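4.2 Washing practice and the care of pile textiles

The questionnaire went to 992 households in Fladham and Prornham, and 240 returned it with the laundry section complete. Section 4.1 dealt with bedding and clothing. In this section we report on textiles that fall outside the weekly wash: rugs, throws, cushion covers, dusters, curtains and soft toys. Most earlier work on domestic laundry leaves these out or puts them in a residual category, which makes water use in the home look more regular than it is.

Respondents were asked when each item was last washed and what led them to wash it. For curtains and rugs the usual answer was a fixed occasion, such as a move, a visit from relatives or the end of winter. Soft toys and throws were washed after a spill or an illness. A regular interval was seldom given for either group. Several respondents wrote in the margin that they did not know whether a given item could be washed at all, and some of these had removed the care label.
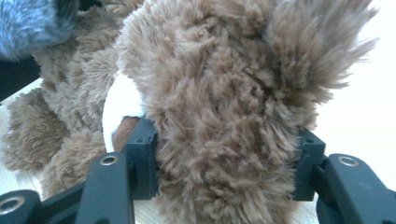
One respondent in Prornham objected to the wording of this part. We had asked about washing, she said, when what she did with anything furry was shake it out of the back door and put it on the line for an afternoon, and as far as she was concerned that was cleaning it. Similar remarks came from Fladham. We therefore recoded the free-text answers to separate washing in water from airing, brushing, vacuuming and freezing. After recoding, airing was the most common treatment for throws and the second most common for soft toys.

Follow-up visits were made to 136 of the households in June. Items were sorted on the Ocampo pile scale, which places a fabric by the length and density of its raised fibers and takes no account of what the item is used for. A bath mat and a duster can therefore share a class. Seven items could not be placed and were dropped from the analysis.
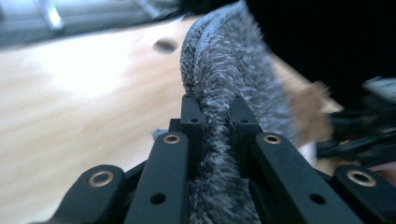 Figure 3. Plush item with dense gray and white fibers.

Pile class was a better guide to treatment than item type. Long-pile items were more likely to be aired or brushed, and less likely to be put in a machine, whatever they were used for. Respondents gave matting and slow drying as their main reasons. Households in the Wimine district of Fladham, where many apartments have no outdoor drying space, were the exception. They machine-washed long-pile items more often and used the laundromat to do it.
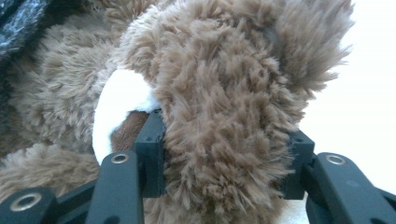
Classification was harder for items made from more than one fabric. The Ocampo scale assumes a single surface, and for rugs and throws this seldom matters. On soft toys it does: the brown bear has long, tufted fur on the ear and a smooth, slightly fuzzy white patch next to it, and the two would fall in different classes if scored alone. We scored such items by their longest pile. The rule is simple to apply, but it may overstate the share of long-pile goods in homes with young children. A second scoring by largest surface area is reported in Appendix B. It changed the class of a small number of toys and left the ranking of treatments the same.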